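Indale Forum > Simulation > Grasping and contact
Thread: Gripper reports a grasp with nothing between the fingers

quillback
Posting in case someone has hit the same fault. We run pick and place in simulation: household objects, furniture with sliding doors, a parallel gripper with a wrist view. Since we moved to the February build of the Grelten physics plugin, the grasp flag sometimes latches true and stays true after release. The planner then believes it is carrying something and goes off to the place pose with open fingers.

Last batch was 2,261 episodes. 492 ended with the flag set and no contact force on either finger. Same seeds on the old build: 4.

No hardware involved yet, but the same planner is meant to drive a real arm later, so I would like to understand this before then.

torsionbar
Contact margin. The new build widened the default and your flag is probably reading proximity as contact. Set it back to the old value and rerun.

quillback
Tried that first. The count drops a little but the latch is still there. Finger gap at the time of the bad flag is close to fully open, so margin alone can't account for it.

Chia-hao Liao
I don't think this is physics at all. Look at where the flag is cleared. In the Foretti controller it is cleared on the falling edge of contact force. If the object leaves between two control ticks and the solver substeps were changed, the edge is never seen. The flag should be computed from the current state every tick – force and gap together – and never stored.

torsionbar
Disagree. A debounced flag is stored for good reason. Recompute it every tick and you will get chatter on thin objects, and the planner will drop things it is holding properly. I have had that fault too and it is worse.

Chia-hao Liao
Then debounce the computed value over 2 ticks. That still isn't a latch.

mreyes_sim
Either way, a planner that trusts one boolean is the actual safety problem. On a real arm you would want the motion to stop if finger gap and flag disagree. We have a watchdog for exactly that in the Kwok branch. It costs almost nothing.

quillback
Fair point on the watchdog, I'll look at the Kwok branch. Chia-hao, you were right about the falling edge, at least in part. I logged force at the solver rate and the edge is there, but the controller samples straight past it in most of the bad episodes. Not all of them, so I am leaving this open.

Two wrist views from the same setup, open fingers by the lattice cabinet, and the folding camera at the gripper:

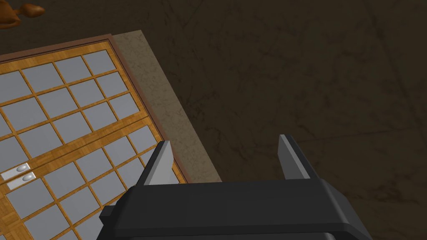
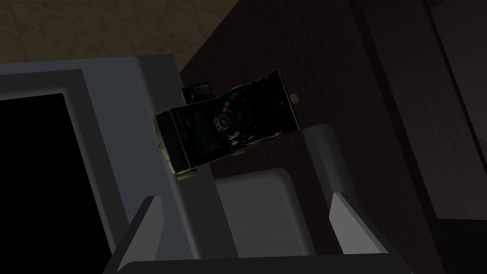

torsionbar
Leaving it open is correct. Before anyone declares the controller guilty, rerun the remaining bad episodes with the old substep count and the new margin, one change at a time. If the latch survives that, it's in the plugin and should be filed there. I would still keep the debounce.

mreyes_sim
Seconded on one change at a time. Please post the log format as well, ours only records force at the control rate and would miss this.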